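Turkier Arm Kit - Team Set-up Guide
Section 4: Gripper and Wrist Camera

Revised Oct 29, 2025, by Wayne Beaudoin for the Limham robotics club. Replaces the sheet used at the Sutherland meet.

4.1 Before you start

Complete Section 3 (base and joint wiring). Keep the arm in the parked position until step 5.

CAUTION: Switch off the arm supply before touching the gripper. The fingers can close without warning when the controller restarts.

4.2 Mounting and first check

1. Fit the gripper to the wrist plate. Tighten the screws in a cross pattern, by hand only.

2. Route the camera cable along the outside of the forearm. Leave about 10 cm of slack at the wrist.

3. Plug the cable into port 2 on the controller. Port 1 is reserved for the emergency stop.

4. Switch on the supply and open the Clundau viewer. Set the speed limit to 80 for matches or 37 for practice.

Note: The speed limit goes back to its default after a firmware update. Check it again before each session.

5. Release the arm from park and jog the wrist joint in both directions. Stop if the cable pulls tight.

6. Lower the gripper over the white work surface and check the live view. A gripper finger should be visible at close range on the left. Parts moving past the camera will smear, as on the right here, while the black housing and its row of short teeth stay readable.
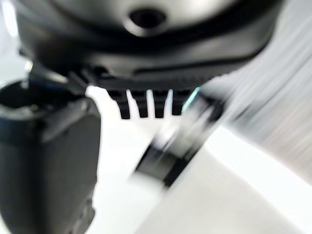

7. Save the camera settings under the team name. Do not overwrite the club default.

4.3 If the view is dark or frozen

Close the viewer, unplug the camera cable and repeat steps 3 and 4. If the fault returns, swap the cable - the spares are in the kit lid - and write the fault in the team log.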